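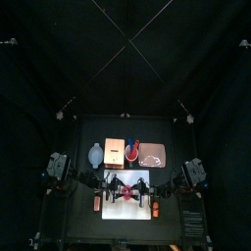
Nutness Table Things – data card

Search files Go Clear

Nutness is a small collection of written names and short notes for household things which are put on a table: dishes, cups, boxes, trays, bags, spoons. The text is in English. The collection was made in Ellon and checked in Tistbridge. Last change of this card: February 12, 2018.

What is inside

The collection has 600 entries. One entry is one line of text and it concerns one thing in one arrangement. The files are:

names.tsv – the main list, all entries
words.txt – the allowed words for color, material look and shape
places.txt – the allowed words for position on the table
changes.txt – what was corrected after the first version

Each line in names.tsv has the fields id, name, color, look, place, remark. The field remark can be empty. The fields are separated by a tab, and a comma inside of a remark has no special meaning.

How we name the things

The name should be the word which a person would say at home. We write "cup" and we do not write "drinking vessel". When the person is not sure what the thing is for, the more general word is taken. The pale blue translucent piece at the left end of the row is a "dish" in our list, with the look "oval, with tabs". One writer wanted "soap dish" and another wanted "baking dish", and we could not decide from the thing alone, so "dish" has stayed.

"Box" was also discussed for a long time. The light wooden one has a small dark slot or handle in its front, so some writers called it a drawer. In version 2 it is a box everywhere, and the word "drawer" may appear only in the remark.

Things that stay together

A thing inside or on top of another thing gets its own line. The pink cup with the red spoon-like utensil and the blue utensil gives three lines, and the two utensils have the place "in cup". The same is done for the clear plastic bag on the pinkish tray: bag, place "on tray", and then tray, place "far edge, right end".

For the bag please use the look "crumpled" or "flat". We had first also "half crumpled", but it was used differently by every writer and is now removed. The white board nearer the center of the table is named "board" and its shape is "rectangular".

Please write "utensil" when you would otherwise guess. Of all corrections in changes.txt, the biggest part is a spoon that was changed to utensil, or back.

Left, right, near, far

Left and right are always from the side of the reader of the picture. "Far edge" is the edge of the table near the top of the picture. The color of the tabletop is written once for the arrangement, in the first remark, because both dark and white tabletops occur – the same word "dark" should not be used for a thing and for the table in one line. 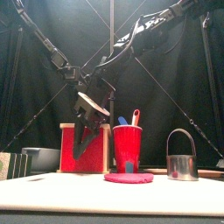 White tabletop, row along the far side. The red box is "box, red" in the list.

Colors

words.txt has 12 color words. Pale colors are written with "pale" before the color, for example "pale blue". The word "clear" is for things without color which one can see through, and "translucent" is for colored ones. We know that this is not how every dictionary does it. Pink and red are kept apart, also when the writer finds the pink strong.

Known problems

- In the Kuusk part, the word "container" was used for dishes, cups and boxes together. It was corrected by hand, some lines can be still wrong.
- Trays with rounded corners are sometimes "plate". Search for both words.
- Three ids were given two times in version 1. In version 2 the later line has the letter b after its id.

Adding entries

New lines go at the end of names.tsv, with the next free id. Please do not sort the file. If you need a word which is missing in words.txt, write it in the remark first and keep the field look empty. The next round of new words is planned for May.

This site uses cookies to remember your settings. Accept Learn more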